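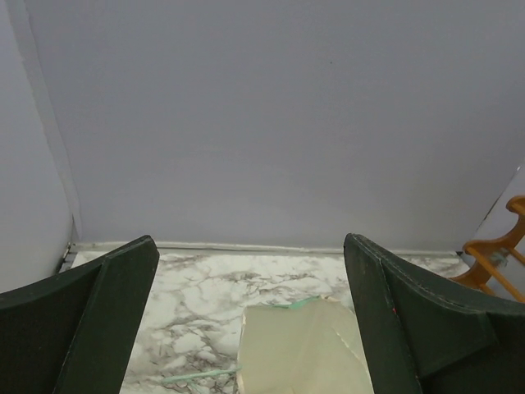

Pale gray wall, Sutholm building.

Sutholm Reading Rooms: Progress Report to the Platar Fund
By Everett Ostrowski
Last updated: February

This report covers the second half of the grant. Both reading rooms, Sutholm and Rultport, are now open to the public, and lending has started at each. Members borrowed 1,292 books in the period. Most of the loans were children's titles and large-print fiction.

Staffing. We hired 2 part-time librarians under the grant. Vinzenz Zürcher runs the Rultport desk and handles the catalog for both sites. The Sutholm post was filled a month late after our first choice withdrew, and the unspent wages have been moved to the book budget, as agreed by email.

Stock. The Urbańczyk family donated a collection of local history books and bound newspapers. The newspapers are fragile and will stay in Rultport for use on site only. We have started a list of them, but it is slow work and will run past the end of the grant. Our order of 100 picture books arrived in two deliveries. Several had damaged spines and the supplier has replaced them.

Opening hours. Evening opening until 8 p.m. has worked well in Rultport. In Sutholm the late session was poorly attended, mainly because the last bus leaves before it ends. We have moved those hours to the morning and will compare attendance at the next review.

Problems. The two sites still use separate membership cards. Joining the records took longer than planned, as many older entries had no address. Staff are correcting these when members come in.

Next steps. We will finish the shared membership list, set up a homework hour in Sutholm, and send the final accounts with receipts. We would like to discuss whether the remaining training money can be used for book repair supplies.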